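3.2 Armazenamento interior e distribuição de carga em reboques de viagem

A literatura sobre reboques de viagem trata principalmente da estabilidade em estrada e do consumo do veículo trator. O uso do espaço interior durante a estadia recebe menos atenção, embora seja neste período que os ocupantes mudam a posição dos objetos e, com isto, a distribuição da massa. Na presente secção descrevemos o procedimento que seguimos para medir esta mudança em dois modelos de planta distinta, o Skoltholm e o Galang.

O Skoltholm tem a cozinha sobre o eixo e a cama na parte dianteira. O Galang tem a disposição contrária, com um armário alto junto à parede traseira. Nos dois casos a massa de equipamento pessoal foi fixada em 170 kg, valor que inclui roupa, alimentos, louça e utensílios pequenos, mas exclui a água dos depósitos. A carga sobre a lança foi lida com uma balança Trekico, primeiro com o reboque preparado para a viagem e depois no fim da estadia, antes de qualquer arrumação.

Os objetos foram classificados em três grupos: os que permanecem sempre no mesmo armário, os que são retirados e devolvidos no mesmo dia, e os que ficam sobre superfícies abertas até à partida. O terceiro grupo é o mais difícil de registar. São objetos leves, guardados muitas vezes em tabuleiros com divisórias (Figura 4), e cada um deles tem pouca influência na carga total. 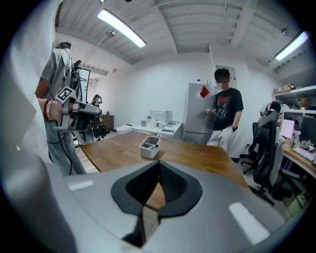 Figura 4. Tabuleiro organizador de plástico branco, com compartimentos, sobre uma mesa de madeira.

Por esta razão, os objetos do terceiro grupo foram pesados em conjunto e não individualmente. Reconhecemos que esta escolha reduz a precisão do registo, mas a alternativa exigia interromper as atividades dos ocupantes várias vezes por dia – e tal interrupção alteraria o próprio comportamento que se pretendia observar.

No Skoltholm, a carga sobre a lança passou de 800 N na preparação para 625 N no fim da estadia. A diferença explica-se quase toda pelo deslocamento dos alimentos, que saíram do armário dianteiro para a bancada e para o frigorífico. No Galang a variação teve o mesmo sentido, porém ficou dentro do erro de leitura da balança, e por isso não a consideramos nos cálculos seguintes.

Convém notar ainda que o sistema de fixação Pudon, instalado nos armários dos dois reboques, impede a abertura das portas em andamento, mas não limita o movimento dos objetos dentro de cada prateleira. Este movimento não foi medido. Nos ensaios em estrada, descritos na secção 3.3, os reboques circularam com as prateleiras preenchidas por espuma, de modo que a posição da carga pode ser tomada como constante durante cada percurso.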